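Is a taper worth anything for a slow masters swimmer?

Sheyla Ticona
Posted 7/4/21

I swim with the masters group at Dutarstead and I have one meet coming up, short course yards, where I'm down for the 50 free and the 100 free. I'm 54, I came back to swimming in March of last year, and my best 50 since then is just under 40 seconds. So not a threat to anyone.

Our coach wants the whole lane to taper for two weeks. Less yardage every day, a bit of sprint work, lots of rest between repeats. The reason given is that "everybody drops time off a taper." I've heard this since high school and I still haven't seen what it's based on for people like me. The college kids who drop time are coming off a huge load. I swim three mornings a week, and if I miss one because of work then I swim two. What exactly am I resting from?

The other thing is that when I take a week off for a trip I come back feeling terrible. No feel for the water, arms like wet rope, breathing on every stroke. It takes me several practices to get it back.
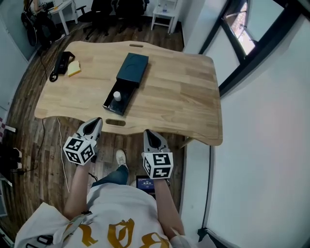
So two weeks of short practices sounds to me like a good way to show up at the meet in that condition. I asked the coach and was told to trust the process, which I have now been told about kickboards, snorkels and a brand of paddles.

Has anybody at my level swum the same events with a taper and without one, and written the times down? I don't need to hear that you felt great. I'm also open to being told I should do what the coach says and stop arguing.

Aoife Mac Mathúna

You're right to ask, and I'd say your coach is half right.

The point of a taper is to get rid of fatigue that has piled up faster than you could recover from it. If you swim three times a week with days off in between, there may not be much piled up. Two weeks is a long time for that. The long tapers you remember from high school were written for kids doing doubles, and a lot of masters coaches just kept using them because that's what they grew up on.

But resting a little and taking time off aren't the same. When you go on a trip you don't swim at all, and that's where the bad feel comes from. In a sensible taper you keep showing up on your usual days. You cut the distance and you keep the speed. If you normally swim all three mornings, swim all three mornings.

What I do now, at Rinholm, swimming the same number of days as you: nothing changes until the last week. Then the first practice is a normal warmup and a main set cut in half, with the fast parts still fast. The second is shorter again, mostly easy, plus a few starts and a couple of 25s from the blocks at race speed. The third I treat as a long warmup and get out. If the meet is early in the day I try to do that last one at the same hour.

As for written-down times, I have them, and they don't prove much. I went faster after short rest than after long rest, but the meets were in different pools, and I'd fixed my turn in between. I'd be suspicious of anybody who tells you a taper gave them a particular percentage. At our speed a decent start and a clean turn can hide whatever the rest did, and a 50 in yards has one of each. If you haven't practiced off a block lately, I'd spend the time on that before I spent any of it worrying about yardage.

You might try telling the coach you're worried about losing feel and asking if you can keep your normal warmup and drills. That's an easier thing to say yes to than "I don't believe in tapering."
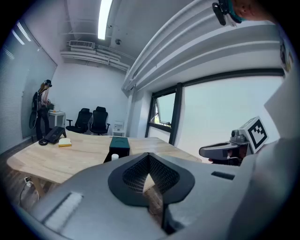
Pale wood tabletop, with a black device near the left end.

One more thing on the 100. I wouldn't drop all of the longer swimming for it. One moderate set of 100s early in that week is fine, and it will settle your pacing, so you don't go out like it's the 50 and pay for it on the way home.

Matei

taper works, it's science. I was doing 4,000 a practice and cut it way down and took a ton off my 200 fly. Also shave your legs. And get a Fluvisari suit, you can feel the difference right away

Sheyla Ticona

Thanks Aoife, that's the first version of this that makes sense to me. I'm going to ask for one week and keep my three mornings. I haven't been off a block since spring, so you may have found the real problem.

Matei, I don't swim 4,000 in a practice and I have no plans to swim the 200 fly — and I'm not buying a suit.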